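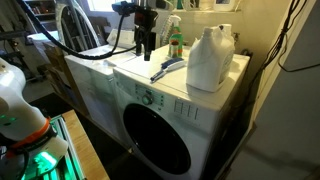

Altthorpe utility room: laundry and cleaning supplies

Last updated: May

The utility room at Altthorpe has two white appliances side by side and very little storage, so the tops of the machines carry most of the cleaning supplies. The flat lids are useful as shelving but collect lint and grit, and small items drift to the back against the wall. The gallery covers the supplies, the cloth and the brushes, with notes on how each is kept. The washer is set for a maximum spin of 1260 rpm, so anything left on top should be moved before a full cycle.

1. Bottles and paper goods

Detergent is bought in the large size and decanted only when the jug becomes light enough to pour with one hand. Paper towels are kept with it for drips round the cap. Caps are checked before any bottle is stored on its side - a slow leak will lift the paint on a shelf.
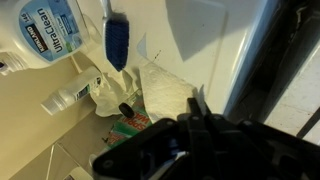 Kirkland Signature UltraClean on its side, with paper towels and a scrub brush leaning on the wall.

2. Lids and cloths

A cloth on the lid protects the enamel from bottle bases and can be shaken outdoors. Pinked edges fray less than a plain cut and need no hem. Fold it towards the middle before lifting, so that the dust stays inside. The tall bottles go along the wall and the front edge stays clear for folding.

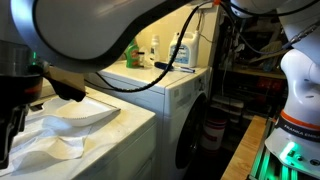

3. Dustpan and hand brush

Dry sweeping comes before any spray. The brush is stored with no weight on the bristles, as a bent block leaves a line of grit along the lip of the pan. A white pan shows dirt early, and the pan is rinsed at the same time as the brush. Both dry fully before going back with the bottles.
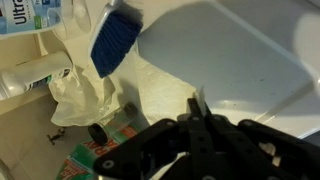
4. Shelf order

The layout follows the one used at Stotmont: liquids at one end, dry tools at the other, paper between. Heavy jugs stay where they can be lifted straight out. Labels face forward where the depth allows. Allow 2 hours' drying time after the shelf has been wiped down.

Notes and layout: Dariusz Bednarek

2 shares | 2 comments

Contact | Copyright Flotomow | Back to top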